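Last updated: July

We use cookies to remember your reading preferences. By continuing to browse you accept our cookie policy.

4. What the Chores Were Like

4.1 Choosing work that people find boring

The literature on household manipulation has a fondness for tasks that look good in a talk. A shirt is folded, an egg survives, and the audience claps. We wanted the jobs that come after the clapping, the sort of thing a person does on a Sunday while listening to the radio and thinking about something else. Our list, which we call Disgate for reasons lost to an early whiteboard, is made up of putting things away, taking things out again, and hanging things on other things.

Tasks were drawn from a survey of chores kept by Mereana Stubbs during the first phase of the project. Her original list ran to several pages and included "find the lid," which we removed on the grounds that no human has a reliable baseline. What remained was sorted into four groups: placing, hanging, handing over, and tidying under clutter. The shop-floor version, Unitz, has the same four groups with brackets and small fittings in place of kitchen goods. We had expected the shop-floor version to be harder. It was easier in every group, mostly due to the fact that brackets are all the same shape and spoons are made by people with opinions.

4.2 Demonstrations

All training data came from people doing the chores with hand-held grippers, one in each hand. This takes some getting used to. A new demonstrator will typically spend the first session rediscovering every skill he or she had mastered by the age of three, and will then apologize to the spoon. We discarded first sessions from everyone, including the authors, whose first sessions were the worst.

After discards we were left with 2,349 demonstrations. A further pass removed those in which an object left the table, or in which the demonstrator gave up and used a wrist, and the final training set holds 2,283. The difference is small enough that we considered keeping the lot. We did train one policy on the full set, and it learned to use its wrist.

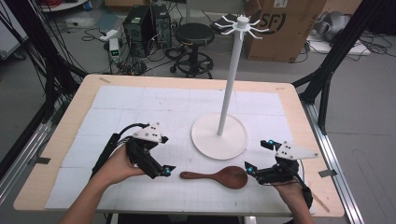 Hanging deserves a longer word, as it accounts for most of our failures and nearly all of our arguments. To hang an object, the policy has to pick it up in a pose that will still make sense at the other end of the motion. A spoon lying flat can be grasped in many ways, almost all of them fine for lifting and useless for anything after that. People deal with this by regrasping, often without noticing. They lift with one hand, turn, pass to the other, and go on with their conversation. The policy lifts with great confidence and then arrives at its destination holding the wrong end.

We tried two remedies. The first was to label the regrasp as its own step, so that the policy would treat the pass from hand to hand as a thing worth doing well. This helped with rigid objects and did nothing for cloth. The second was to ask demonstrators to exaggerate - to slow down at the handover and hold still for a moment. It gave us cleaner data and a policy with a slightly theatrical manner, pausing before each pass as if waiting for applause. We kept it anyway.

4.3 Results by group

Each policy was given 100 attempts per group, with objects set down in fresh positions every time. Placing was close to solved in both versions, and we have little to say about it except that we are relieved. Tidying under clutter was uneven and depended heavily on what the clutter was. Handing over was respectable when both grippers began near the object and poor otherwise.

Hanging on the household list succeeded in more than 4 attempts out of every ten, a figure we report with the enthusiasm it deserves. Most of the misses were near misses. The Barbosa baseline, which plans the full motion before moving at all, missed less often by a small margin but took so long over each attempt that our evaluator began bringing a book. Waltwood, the faster of the two policies we trained, finished its attempts briskly whether or not the object had come along.

4.4 Can it do the chores yet?

We were asked this by everyone who visited, usually within a minute of arrival, and so it seems fair to answer in print. It can do some of them, on a table, with objects it has met before, while a graduate student stands close by with one hand near the stop button. Taken as a share of the chores in an ordinary home, that is a thin slice. On the shop-floor list the picture is better, and for repeated placing of known parts we would be comfortable leaving the system alone for the length of a coffee - a small coffee.

What the present system lacks is a sense of when a job has gone wrong. A person who drops a spoon knows it at once and says so. Our policies will carry an empty gripper through the rest of the motion, open it over the target with some care, and retreat. We score these as failures. The policy, as far as we can determine from its own success estimate, does not. Section 5 looks at a simple check on grip width that catches the plainest cases, and at the larger number of cases it misses.

Figure 4. One of the household tasks in Disgate, with both grippers in hand.

Get new papers by email. Sign up for our monthly newsletter.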